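Comparing two grippers on a simulated kitchen counter

5 Feb 2021

Before buying fingers for a real arm, it is worth running both candidates in simulation on the same objects. This page goes through the setup we use in the Urkumo kitchen scenes. The two grippers are Gekora, a plain parallel model with two flat fingers, and Plotari, which has the same stroke but softer pads. You need the arm model, both gripper files and a scene with a counter.

1. Load the arm and the scene

Start with the stock counter scene and place the arm base on its platform at the side of the counter. Check that the arm can reach the back edge without locking the elbow straight. If it can't, move the platform closer and save the scene under a new name. Both grippers have to be tested from the same base position.

2. Attach the first gripper

Load Gekora first. Set the tool offset by hand, because the default value is measured from the flange and leaves the fingertips too high. Open and close the gripper once with nothing in it. If the fingers pass through each other, the collision shapes were not loaded. Go back and reload the gripper file before doing anything else.

3. Pick the objects

Use a mix of shapes. Something round, something with a handle, something upright and something small will show most of the differences. Leave enough space between them for the open fingers to come down. Keep the weights that come with the object library for the first round and change them later if you want to.

Fix the random seed now. In our runs it is 3,825, but any number will do if you use the same one for both grippers.

4. Run the lift and hold check

Lower the open gripper over the small object, close at low force, then raise it a short way and stop the arm. Hold for two seconds of simulated time. Look at the contact points as well as the view from the room camera. With clear or dark materials the outline is hard to judge, so turn on the contact overlay for those.

On our counter the tomato and the long-handled coffee pot stay put while the glass-like piece is tested. If a neighboring object moves during the approach, write that down as a failed run even if the grasp holds.

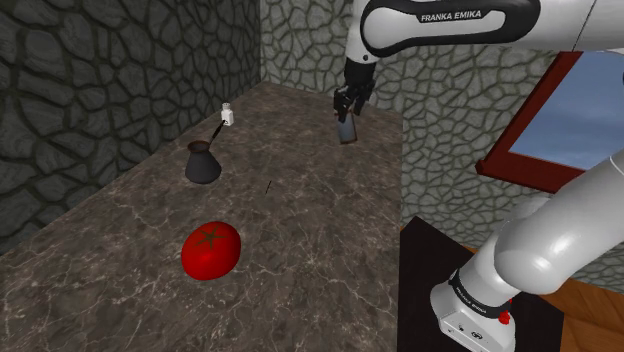
5. Repeat and record

Reset the scene and do 13 runs per object. For each run, log the closing force, the finger gap at contact and whether the object slipped during the hold. A text file is fine. Each object takes roughly 2 minutes on a desktop machine with the viewer closed.

6. Swap the gripper

Remove Gekora, attach Plotari and set the tool offset again. The pads are thicker, so the old offset will push the fingertips into the counter. Leave the seed, the poses and the closing speed alone, then repeat steps 4 and 5.

7. Read the results

Compare slips first and force second. A gripper that needs less force but drops the round object is a poor choice for kitchen work. If the two come out close, raise the arm speed a little and run the upright object again.

Pad friction is the weakest part of the simulation. Measure it on the real pads before the order goes in, and rerun step 4 with the measured value.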